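Oiling a wooden tabletop

Hardwax oil soaks into the top layer of the wood and leaves a thin, low-sheen coat on the surface. It is easier to repair than varnish and needs less skill to apply, but it is less forgiving of poor sanding. The method below is for indoor tables that get daily use. It was written with Broria clear satin in mind; other hardwax oils go on the same way, though drying times differ and the tin should be followed where it disagrees with this page.

What you need

Hardwax oil, one 800 ml tin for a large table with both faces coated
Abrasive discs or sheets in 80, 120 and 180 grit
A random orbital sander and a cork block
White non-abrasive pads
Lint-free cotton cloths
Vacuum cleaner with a brush head
Nitrile gloves and a dust mask

Step 1. Remove the old finish

Start at 80 grit if there is varnish or thick wax on the top. Old wax clogs discs quickly, so wipe it off with white spirit first and leave the wood overnight. Keep the sander flat and moving. Tilting it to get at a stain leaves a hollow that will show once the oil is on.

On veneered tops, skip the 80 and start at 120. Check the edge of the board before you begin: veneer shows as a thin line along the top, and the end grain does not match the face.

Step 2. Work through the grits

Go over the whole surface at 120, then again at 180. Vacuum between grits. Finish by hand with the cork block and a fresh 180 sheet, working along the grain only. Stop there. Going finer closes the surface and the oil will sit on top and stay tacky.

Step 3. Raise the grain

Wipe the top with a damp cloth and let it dry for two hours. The surface will feel rough. Knock it back with a worn 180 sheet using light pressure. This step can be left out on oak that has been oiled before.

Step 4. First coat

Stir the tin thoroughly, as the matting agent settles at the bottom. Pour a small amount on the wood and spread it with a white pad, first across the grain and then along it. The coat should be as thin as you can make it while still wetting everything. After 11 minutes, wipe off whatever has not soaked in. Do the edges last, and check underneath for runs.

Leave overnight at room temperature with a window open. Lay used cloths flat outdoors to dry, or soak them in water in a lidded metal container. Oily cloths left in a heap can catch fire on their own.

Step 5. Second coat

Rub the surface lightly with a dry white pad, vacuum, and apply the second coat in the same way using half as much oil. Pale woods with straight grain rarely need a third. End grain often does. 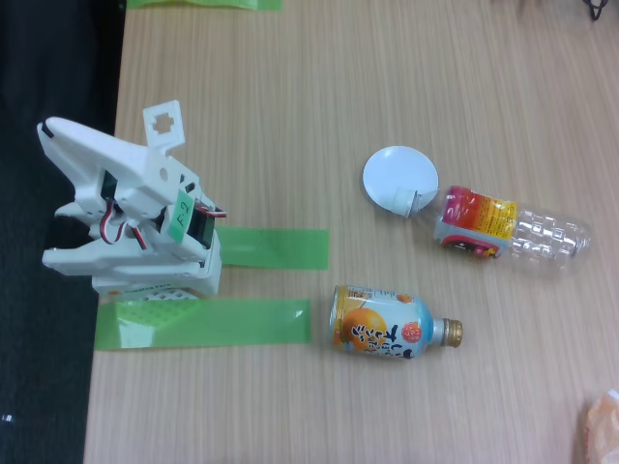 Zein disagrees on the number of coats and writes that on ash a third one, buffed in with almost no oil on the pad, made cleaning noticeably easier on a table in daily use. The extra coat does no harm if it is thin. If it dries sticky, rub it down with a pad dampened with fresh oil and wipe dry at once.

Step 6. Curing

The top can be used carefully after two days. Keep water, hot dishes and tablecloths off it for a fortnight. Rubber feet can mark a fresh finish, so put card under anything that has them.

Upkeep

Clean with a well-wrung cloth and a little mild soap. Sand out small scratches by hand at 180 and touch in with oil on a fingertip of cloth, feathering outwards along the grain. Recoat the whole top when water no longer beads on it.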